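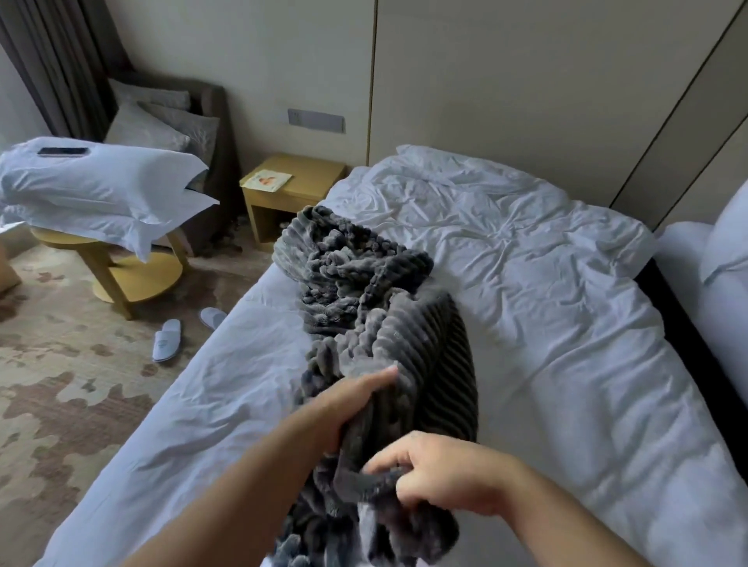 March

By our film and arts writer

A feature-length drama about a ferry pilot who loses his hearing will open the autumn season at the Zoder cinema, with the first screening set for 7.30 pm.

Tutow was shot over five weeks on the south coast on a small budget, and most of its dialogue was recorded again afterwards in a studio. The production company, Putance, said the lead actor wore earplugs on set for the whole of the shoot and took his cues from the lighting crew.

The film follows the pilot through one winter as he hides his condition from his employer, then from his daughter. Long stretches play with almost no sound. Putance said early test audiences thought the projector was faulty, and a short note now appears before the opening titles.

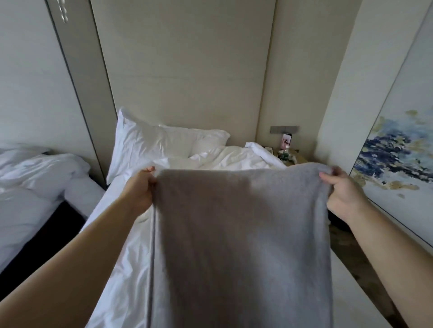 The company spent two years looking for a distributor. Boström, which handles mostly documentaries, picked up the Australian rights after a late-night screening at a regional festival. It plans a run in independent cinemas before the film goes to streaming later in the year.

The Zoder has 671 seats across its two auditoriums and will show Tutow in the larger one for the opening night. After that it moves to the smaller room, where the sound system was replaced over summer — a change the cinema said would suit the quieter scenes.

The lead role is the actor's first in a feature. He had worked mainly in theatre and had turned down the part once, according to the production notes, over worries that he would not have enough time to learn the boat work. Putance delayed the shoot so he could train with a harbour crew, and he handles the ferry himself in most of the wheelhouse scenes.
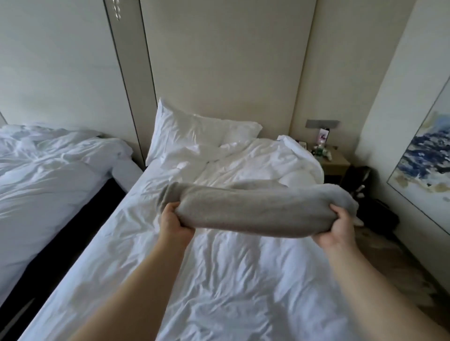
Film & Stage

Captioned sessions of Tutow will run every afternoon during the season. Tickets are available at the Zoder box office from 10 am, with concession prices for all sessions except opening night. The film is rated M.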